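Home | Projects | Reports | Partners | Contact

Droltau Progress Report: April Open Day
Prepared for the Runent fund by Hatice Gökçe

The open day at the Misitz workshop took place on Saturday, from 10 a.m. to 4 p.m. It was the public event promised in the grant plan.
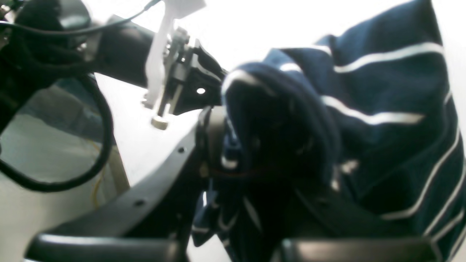 We ran the cloth handling demonstration 7 times. Alper Ertürk operated the arm and Dilek Bayram talked visitors through each run. Striped fabric was used throughout, as agreed with Seija Suominen in the winter review. Two runs were stopped early when the gripper lost its hold on a fold, and both were restarted after a short check.

Visitors mostly asked about speed and about thin materials. The people from Pimentel want a second visit with their own fabric samples. Vsevolod Symonenko is setting a time with them.

The budget for the day was $4,000 and we spent $3,589. The balance stays in the outreach line unless you want it moved.

Still open: the finger pads need replacing before the next demonstration, and the written handout has to be shortened. Both are planned for May.

Filed under: Automation, Open Days, Grant Reports

We use cookies to remember your settings. Accept | Manage choices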